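Kettle Planner: Set-up Guide for New Business Owners
Section 3. Setting up your first goal board 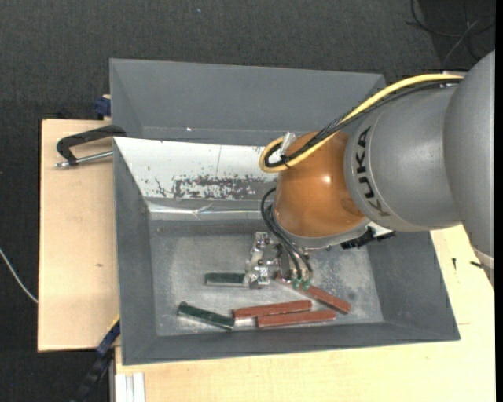 Orange-jointed KUKA arm over a grey bin on a wooden table.

This section takes you from a blank Kettle account to a working goal board. Set aside one quiet hour and have your latest sales figures to hand. It's the part of the set-up most people enjoy, and you'll be surprised how quickly a vague plan starts to look like a proper week's work (with dates and everything!).

Before you start

You will need:
- your Kettle login and the business name you registered in Section 2
- your takings for the last full month
- one goal you'd like to reach by the end of the trading year

Note: If you share the account with a business partner, do steps 1 to 4 together. Changing the main goal later is possible, but it clears the progress chart.

3.1 Write the main goal

1. Open Kettle and choose Boards, then New board.
2. Type a name for the board. Keep it short, as it shows at the top of every weekly email.
3. In the Main goal box, write one sentence with a number in it. "Grow the shop" won't be accepted. "Take 4000 a month by August" will.
4. Pick an end month from the list and press Save.

The board now turns green and a progress bar appears along the top. Lovely!

Caution: The goal box holds one goal only. If you type two, joined by "and", Kettle tracks the first number it finds and ignores the other.

3.2 Add your starting point

5. Press Starting point and enter last month's takings. The sample board, Braston, starts at 1060, and you can open it from the Help menu if you'd like to see a filled-in one alongside yours.
6. Choose whether your figures include VAT. Use the same setting every month.
7. Press Check. Kettle works out the gap between where you are and where you want to be, and spreads it over the months left.

If the monthly step looks frightening, go back to step 4 and move the end month. A later date is a perfectly good choice, and plenty of our favourite boards have been moved at least once.

3.3 Break the goal into weekly jobs

8. Press Add job. Each job needs a verb, a day and a name beside it: "Ring the three cafés on the Likanthorpe road, Thursday, me" is ideal.
9. Add jobs for the next two weeks only. You can store up to 11 at a time, and the button goes grey when the board is full.
10. Drag the job you like least to the top of the list. It will be the first thing you see on opening the board, and ticking it off feels marvellous.
11. Tick Remind me if you want a message at 8 am on the day.

Note: Jobs left unticked roll over to the following week with an amber dot. Two amber dots mean the job is too big. Split it in half and try again.

3.4 Share the board with your team

12. Press Share and enter your colleagues' email addresses.
13. Give each person View or Edit. We suggest View for the first month, until everyone knows their way about.
14. Write a short welcome message saying why the goal matters to you. There is room for 259 characters, so a couple of friendly sentences will fit. People really do read these, and they often reply!

Caution: Anyone with Edit can see your takings. If you'd like to keep those private, switch on Hide amounts before you press Send. The progress bar will then show a percentage only.

3.5 If something doesn't look right

The progress bar stays at zero: check that you pressed Save in step 4 as well as Check in step 7.
The monthly step shows a minus sign: your starting point is higher than your goal. Well done, now raise the goal.
A colleague can't open the board: ask them to look in their junk folder for a message from Damar, the mail service Kettle uses for invitations.

Section 4 covers the Friday review, including how to print your board.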